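Teaching by Hand: Recording PC Repair Demos on a Real Arm

If you've only ever taught an arm to stack blocks, try the inside of an old desktop computer. It's brilliant! Tight gaps, floppy cables, little plastic tabs, delicate sockets, and every tower you pull off the shelf is laid out a bit differently. We've been recording demos like this at Stirnbridge since November and I still look forward to every session.

What follows is the routine we use for the Sodwood set. It assumes your arm is already calibrated and you can jog it safely. 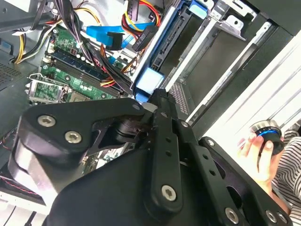
Elsie Rudd

Step 1. Pick one task and say it out loud
Ours was working around the drive cage in a tower with its side off. Write the goal as a single sentence and tape it up where the operator can see it. Declan Treloar keeps his to eight words, and his demos are the cleanest we have.

Step 2. Watch the wrist view before you record
Spend a few minutes driving with only the wrist camera. Going into the gap between the motherboard and the drive cage, the gripper covers a lot of what you'd like to see, so learn which landmarks stay visible. The blue SATA cable is a great one, and so are the light blue release tabs on the cage. If you lose both, back out and come in again at another angle.

Step 3. Slow down near the cables
Travel at normal speed in open air, then halve it once the fingertips are below the rim of the case. Loose power wires love to snag on linkages (ask me how I know). Pauses are fine, but keep them short. Long ones teach the policy to sit there and do nothing, which is maddening to fix later.

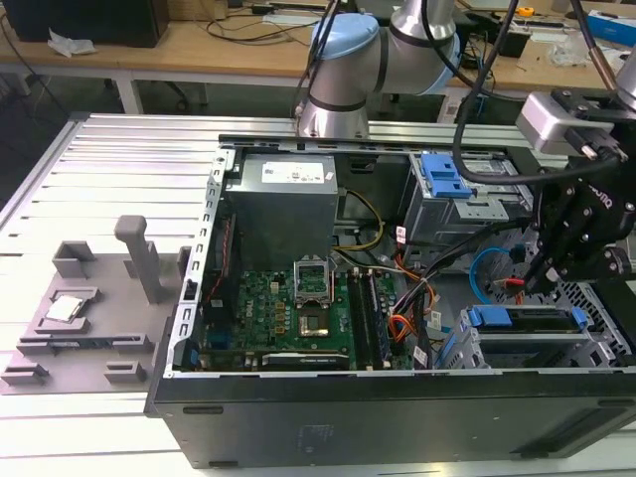

The tower on its side, with the CPU in its cradle on the grey fixture at left.

Step 4. Give small parts a home
A chip lying on a bare table is a misery to grasp. Print a fixture with a shallow recess and fix it in the same spot every session. Gaspard Sabatier drew ours in an afternoon and it changed everything! With the CPU socket, check that the bracket is up before you start any placing demo, and keep fingers and fingertips off the pins.

Step 5. Vary things on purpose
Shift the tower a few centimetres, rotate it slightly, drape the cables another way. We change something every ten demos. Our first 700 were all recorded with the case in one position and the policy fell apart the moment we nudged it. By 1517 we had real variety and you could see the difference on the arm.

Step 6. Label while you remember
Mark each run good, messy or bin before you start the next. Keep the messy ones where the operator recovers from a slip, they're gold.

Next up is swapping operators partway through a set.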